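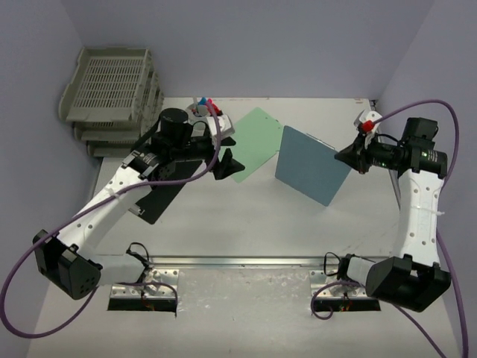
Questions we hear about the Gandville wellness weekends

Do I need to be in good health to come?
Not at all! Most of our guests arrive tired, sore, or just fed up with how they've been eating, and they're very welcome. If you're on medicine for blood sugar or blood pressure, please have a chat with your doctor first and let Costel Văduva know when you book, so he can plan your meals with you.

What will I be eating?
Plenty of beans, greens, fish, fruit and the seeded bread everybody asks about (yes, you may have the recipe). Lieven Michiels does the cooking, and he's happy for you to stand in the kitchen and chop while he talks.

How long is a stay?
3 nights, with the first supper at six. In August we also run a longer one over at Cozma, which fills up early.

What does it cost?
It's $450 for your own room or $300 if you share, meals and walks included.

Is there any help once I'm home?
There is, and I do hope you'll use it. Costel calls each guest after two weeks, and then again after a month if you'd like him to.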